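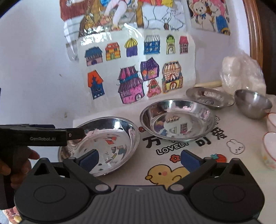

손에 쥐는 그리퍼로 스테인리스 그릇을 집으려면 손가락 패드부터 바꿔야 하나?

대개는 패드를 바꾸기 전에 그릇과 패드를 닦고, 집는 위치를 테두리로 옮기는 것부터 해 본다. 그래도 미끄러지면 그때 패드 재질과 손가락 각도를 차례로 손본다.

포덴트 공유 작업실에서 손그리퍼를 조립하고 고치면서 모은 요령을 적어 둔다. 모터가 없고 손잡이의 레버로 여닫는 두 손가락 그리퍼가 기준이다. 모터가 달린 것도 패드와 링크 쪽은 거의 같이 보면 된다. 순서대로 읽을 필요는 없고 막힌 데만 찾아 읽어도 된다.

조립 전에

부품을 쟁반에 쏟아 놓고 시작하지 않는다. 왼쪽 링크와 오른쪽 링크는 거울상인 경우가 많고, 뒤집어 끼워도 처음에는 들어간다. 레버를 끝까지 당겨 봐야 걸리는 것을 알게 된다. 마스킹 테이프에 L, R을 적어 안쪽 면에 붙이고, 조립이 끝나면 뗀다. 오래 두면 끈끈이가 남는다.

출력물은 구멍부터 본다. 핀이 들어갈 구멍에 드릴 날을 손으로 돌려 넣어 안쪽 실밥을 걷어낸다. 전동 드릴로 하면 구멍이 타원이 되기 쉽다. 핀은 엄지로 밀어 들어가되 뒤집어도 떨어지지 않을 정도가 좋다. 망치가 필요하면 구멍이 작은 것이고, 그대로 박으면 출력물의 층이 벌어진다.

나사는 모두 가볍게 걸어 놓은 다음 마지막에 조인다. 한쪽을 먼저 꽉 조이면 반대쪽 구멍이 조금 어긋나고, 그 어긋난 만큼 손가락이 비스듬히 만난다. 플라스틱에 직접 박는 나사는 풀었다가 다시 박을 때 원래 나사산을 찾아야 한다. 나사를 풀림 방향으로 천천히 돌리다 보면 툭 하고 내려앉는 자리가 있다. 거기서부터 조인다.

나사 고정제는 금속과 금속이 만나는 곳에만 바른다. 플라스틱에 닿으면 며칠 뒤에 금이 가는 재질이 있다. 니카노르 칼보가 이 일로 손잡이를 두 번 출력했다. 플라스틱 쪽이 자꾸 풀리면 나일론 너트로 바꾼다.

손가락이 나란히 닫히게

레버를 놓은 상태에서 손가락 사이에 종이를 넣고 천천히 닫는다. 종이를 당겼을 때 패드 위쪽과 아래쪽의 저항이 비슷하면 된다. 끝만 물리고 뿌리 쪽이 헐거우면 얇은 그릇 벽에는 괜찮지만 손잡이나 막대를 집을 때 물건이 돌아간다. 뿌리만 물리고 끝이 벌어지면 그릇은 집지 못한다고 보면 된다.

맞추는 방법은 패드 뒤에 심을 넣는 것이 제일 빠르다. 명함 종이를 패드 너비로 잘라 헐거운 쪽에 한 겹 넣고 다시 닫아 본다. 맞으면 같은 두께의 플라스틱 조각으로 갈아 준다. 종이를 그대로 두면 물기를 먹고 부푼다.

우리 작업실 패드는 너비가 15 mm다. 더 넓은 것도 잘라 봤는데 평평한 상자에는 좋았고 둥근 그릇에는 차이가 없었다. 그릇 벽이 굽어 있으니 넓은 패드는 가운데나 양 끝만 닿는다. 좁은 패드로 맞는 곳을 찾아 집는 쪽이 편했다.

최대 벌림은 140 mm로 잡아 두었다. 더 벌어지게 만들 수는 있지만 레버 행정이 길어져서 손이 작은 사람은 끝까지 당기지 못한다. 베가 모야는 레버 안쪽에 폼을 덧대서 손가락이 닿는 거리를 줄였다. 출력물을 다시 만들기 전에 해 볼 만하다. 폼은 양면테이프로 붙이고 가장자리를 사포로 둥글린다.

패드

실리콘, 우레탄, 고무 시트 가운데 하나면 시작하기에 충분하다. 말랑한 정도는 손톱으로 눌러 자국이 남았다가 금방 사라지는 것을 고른다. 너무 무르면 그릇을 든 채 기울일 때 패드가 밀리면서 그릇 각도가 같이 변한다. 딱딱하면 윤이 나는 금속 위에서 그냥 미끄러진다.

붙이는 순서는 이렇다. 손가락 안쪽 면을 고운 사포로 문지르고, 가루를 털고, 알코올로 닦고, 마를 때까지 둔다. 접착제를 얇게 펴고 패드를 끝에서부터 굴리듯 눌러 붙인다. 집게로 눌러 하룻밤 둔다. 실리콘은 일반 순간접착제로는 잘 안 붙는다. 실리콘용 접착제를 쓰거나, 패드 뒤에 홈을 내고 손가락에 끼워 물리는 구조로 만든다. 후자가 갈기도 쉽다.

패드 색은 손가락 색과 다르게 한다. 검은 손가락에 검은 패드를 붙이면 들떠도 잘 안 보인다. 파란색이나 흰색이면 가장자리가 들린 것이 금방 눈에 띈다.

패드는 주방 세제 한 방울과 미지근한 물로 닦고 잘 헹군다. 알코올로 매번 닦으면 재질에 따라 표면이 굳는다. 닦은 뒤 휴지로 문지르지 말고 그냥 말린다. 휴지 먼지가 붙은 패드는 새 패드라도 미끄럽다.

스테인리스 그릇 집기

새 그릇에는 연마제가 남아 있는 수가 있다. 식용유를 키친타월에 묻혀 안팎을 닦아 보고 검은 것이 묻어나면 묻어나지 않을 때까지 닦은 다음 세제로 기름기를 없앤다. 이걸 빼먹으면 패드가 까맣게 되고 그 뒤로는 무엇을 집어도 미끄럽다. 먹는 데 쓰는 그릇이라면 그리퍼와 상관없이 해야 하는 일이기도 하다.

깊은 그릇은 한쪽 벽을 집는다. 손가락 하나는 안에, 하나는 밖에 두고 테두리 밑으로 패드 절반쯤 내려가서 닫는다. 테두리가 말려 있는 그릇은 말린 부분이 패드 위로 나오게 하면 걸림턱 노릇을 한다. 말린 부분 한가운데를 물면 닫는 순간 그릇이 위나 아래로 튄다.

얕은 접시는 벽이 누워 있어서 같은 방법이 안 통한다. 그리퍼를 기울여 패드 면이 접시 가장자리와 나란해지게 한다. 아래쪽 손가락이 들어갈 틈이 없으면 접시 반대편을 살짝 눌러 가장자리를 띄우거나, 탁자 끝까지 밀어서 끝에서 집는다. 두 손에 하나씩 쥐고 할 때는 한쪽이 누르고 한쪽이 집는다. 누르는 쪽은 손가락을 닫은 채로 쓴다.
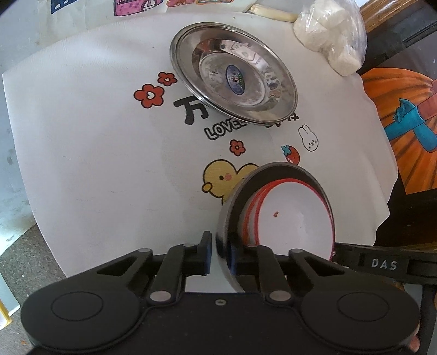
벌린 손가락 사이에 그릇 왼쪽 벽을 둔 모습. 스테인리스 그릇 안에 테두리가 빨간 흰 그릇이 포개져 있다.

그릇을 포개 놓았을 때는 바깥 것만 집을지 같이 집을지 먼저 정한다. 같이 집으면 벽이 두 겹이라 안쪽 손가락이 비스듬히 닿는 일이 많다. 안쪽 그릇이 작으면 두 벽 사이에 틈이 있으니 손가락을 그 틈에 넣어 바깥 벽만 물 수도 있다. 틈이 패드 두께보다 좁으면 억지로 넣지 말고 안쪽 그릇부터 꺼낸다.

국자처럼 깊은 부분이 있고 손잡이가 달린 것은 손잡이를 집고 싶어지지만 무게가 머리 쪽에 있어 빙 돈다. 머리에 가까운 손잡이를 물고, 들어 올리기 전에 조금만 들어서 도는지 본다. 돌면 내려놓고 머리 쪽으로 더 간다.

컵은 바깥에서 양옆을 잡거나 벽 한쪽을 문다. 종이컵이라면 벽 한쪽을 무는 편이 덜 찌그러진다. 레버를 끝까지 당기는 버릇이 든 사람은 종이컵으로 연습하면 좋다. 힘을 얼마나 주는지 찌그러진 모양으로 바로 알 수 있다.

비닐봉지는 가장 늦게 해도 된다. 봉지의 뾰족하게 선 주름을 깊이 물어야 하고, 얇게 물면 들다가 빠진다. 봉지 속 물건까지 함께 물면 무른 것은 눌린다.

탁자 준비

탁자에 천을 깔면 금속 그릇이 덜 시끄럽고 긁힌 자국도 덜 난다. 다만 천이 움직이면 그릇을 미는 동작이 전부 헛일이 되므로 네 모서리를 집게나 테이프로 잡는다. 미끄럼 방지 망을 밑에 까는 방법도 있다. 망은 천보다 조금 작게 자른다. 밖으로 나오면 그리퍼 손가락에 걸린다.

무늬가 있는 천은 자리를 말로 정하기 편하다. 꽃 옆에 놓으라고 하면 자로 잴 필요가 없다. 매번 같은 자리에서 시작해야 하는 연습이면 무늬에 맞춰 그릇 자리를 정하고, 천 자체는 탁자 모서리에 맞춰 깐다. 천을 빨고 나서 줄어드는 것은 어쩔 수 없으니 빤 다음에 자리를 다시 정한다.

윤이 나는 그릇은 조명이 그대로 비쳐서 테두리가 어디인지 헷갈린다. 바로 위 등을 끄고 옆에서 비추면 낫다. 창가 자리는 낮에 밝기가 계속 변한다. 스탠드 앞에 기름종이를 한 장 대는 것으로 충분했다. 기름종이는 전구에서 떨어뜨려 단다.

벽에 붙인 탁자라면 벽 쪽 한 뼘은 비워 둔다. 그리퍼 몸통이 생각보다 두꺼워서 뒤쪽 그릇을 집으려다 벽을 친다. 벽에 그림이나 종이를 붙여 두었다면 아래쪽 모서리까지 테이프로 붙여야 링크에 걸려 찢어지지 않는다.

무게와 손목

우리가 지금 쓰는 것은 손잡이까지 324 g이다. 처음 만든 것은 이보다 훨씬 무거웠고 오래 들고 있을 수가 없었다. 줄인 곳은 주로 몸통 뚜껑과 손가락 뿌리였다. 링크는 건드리지 않는 게 좋다. 링크 안을 삼각형으로 뚫어 무게를 더는 것은 괜찮은데 핀 구멍 둘레까지 얇게 하면 거기서 부러진다.

무게보다 무게중심이 더 문제일 때가 있다. 손잡이를 쥐고 힘을 뺐을 때 앞이 툭 떨어지면 손목이 먼저 지친다. 손잡이를 앞으로 옮기거나 뒤쪽에 너트를 몇 개 넣어 본다. 무거워지는데도 편해지는 수가 있다.

손잡이는 권총식이 탁자 위에서 내려 집기에 편하고, 곧은 손잡이는 선반 안쪽으로 뻗을 때 편하다. 둘 다 만들 생각이면 몸통과 만나는 볼트 간격을 같게 해서 바꿔 끼우게 한다. 테하다라고 이름 붙인 두 번째 설계부터 그렇게 했고, 첫 번째인 그론두럼은 손잡이가 몸통과 한 덩어리라 고칠 때마다 전부 다시 출력해야 했다.

양손에 하나씩 쓸 때는 좌우를 표시한다. 색 테이프를 손잡이 밑에 감는 것으로 된다. 몸통 옆에 감으면 원반이나 핀을 가려서 헐거워진 것을 못 본다.

삐걱거림과 헐거움

소리가 나면 어느 핀인지부터 찾는다. 핀 하나씩 손가락으로 누른 채 레버를 움직여 보면 누를 때 소리가 죽는 핀이 있다. 그 핀을 빼서 닦고 실리콘 그리스를 아주 조금 바른다. 스프레이 윤활제는 뿌리지 않는다. 패드까지 날아간다. 이미 날아갔다면 패드를 떼어 세제로 닦는 수밖에 없다.

손가락 끝을 잡고 옆으로 흔들었을 때 흔들림이 있으면 핀 구멍이 닳은 것이다. 얇은 와셔를 링크 양옆에 넣으면 당분간 잡힌다. 구멍 자체가 늘어났으면 부싱을 넣거나 링크를 새로 출력한다. 한쪽만 갈면 양쪽 움직임이 달라지니 좌우를 같이 간다.

작업실 공책에 여닫은 횟수를 적어 둔 사람이 있어서 첫 핀 구멍이 늘어난 때를 알 수 있었다. 1,743회였다. 출력 방향을 바꾼 링크는 아직 그대로 쓰고 있다. 힘이 걸리는 방향과 층이 나란하도록 눕혀서 출력했다.

레버가 끝까지 안 돌아오면 스프링보다 먼저 케이블이나 먼지를 본다. 천에서 나온 실이 핀에 감겨 있는 일이 잦다. 핀셋으로 빼고, 안 나오면 핀을 뺀다. 칼로 자르면 조각이 안으로 들어간다.

치우기

그리퍼는 손가락을 조금 벌린 채로 둔다. 닫아서 보관하면 패드끼리 눌려 붙고 자국이 남는다. 패드 사이에 종이를 끼우는 것도 좋지만 더운 철에는 종이가 붙는다.

서랍에 눕혀 넣지 말고 손잡이를 걸어 둔다. 못 두 개를 손잡이 폭만큼 벌려 박고 못에 수축 튜브를 씌운다. 스톨로라 선반 맨 아래 칸에 걸이가 남아 있으니 작업실에서 쓰는 분은 거기 걸면 된다. 1월에 걸이를 더 달았는데 왼쪽 끝 것은 나사가 헐거우니 무거운 것을 걸지 말 것.

그릇은 연습에 쓴 것과 먹는 데 쓰는 것을 섞지 않는다. 바닥에 스티커를 붙여 구분하면 된다. 스티커는 설거지하면 떨어지므로 유성펜으로 한 번 더 표시한다. 스티커를 떼야 할 때는 드라이어로 데운 다음 끝에서부터 낮은 각도로 당기고, 남은 끈끈이는 식용유로 불려 닦는다.

천은 털고 나서 접는다. 출력물 가루가 묻은 채 세탁기에 넣지 않는다.

추가로 온 요령

칼날을 새로 간 커터로 패드를 자르면 단면이 깨끗하다. 자를 대고 한 번에 자르고, 두꺼우면 양면에서 나눠 자른다.

핀을 뺄 때는 한쪽이 막힌 작은 통을 밑에 받친다. 바닥이 얼룩덜룩한 작업실에서는 떨어진 핀을 찾는 데 조립보다 시간이 더 든다. 자석을 비닐봉지에 넣어 바닥을 훑으면 찾기 쉽고, 봉지를 뒤집으면 쇳가루가 자석에 붙지 않는다. 스테인리스 핀은 자석에 안 붙는 종류가 많다.

패드에 이름을 쓰지 말 것. 잉크가 그릇에 묻는다.

최종 수정: 4/7/26

문의: 포덴트 공유 작업실 안내대 | © 포덴트 | 맨 위로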